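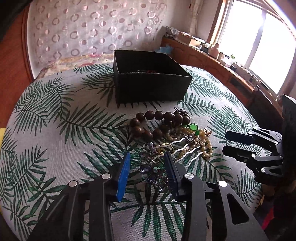 Tindura open day, Hasville, 20 Nov 2021

The jewelry table was the busiest stop on the tour. The job is to take a tangled pile apart and put it in the black box at the back of the table. People do it first with hand-held grippers, and the recordings are used to train Darkbridge, the arm in the next room. The pile had wooden beads, pearls, a hairpin and a purple stone brooch in it, all on a palm-print cloth.

The stop

We were in the second group, 16 visitors in all. Darkbridge was on its third pick when it closed on a bead string and started to lift. The other end was caught under a pearl necklace. The arm should have felt the extra load and let go. It kept lifting, the necklace broke and pearls went across the floor. The guide hit the stop button and moved us behind the yellow line. No one was hurt – we were 3 meters away – but one visitor nearly slipped on the way out.

The staff told us later that the pull limit had been set to 300 in Kong, their control software, for a test with heavier parts. It had not been changed back. The normal value for jewelry is 9.

Back at the hand-held table, we were shown why a low limit matters. Pearls run under the beads, and chain pieces sit in among them. A person can stop pulling when a strand goes tight.

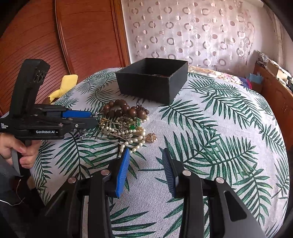
What changes now

Kong will ask for the pull limit each time the task is changed, and the arm will not start without it. The visitor line is being moved back. Darkbridge stayed off for the rest of our visit. The next open day is in January, and the arm demo will be included if the new check is in place by then.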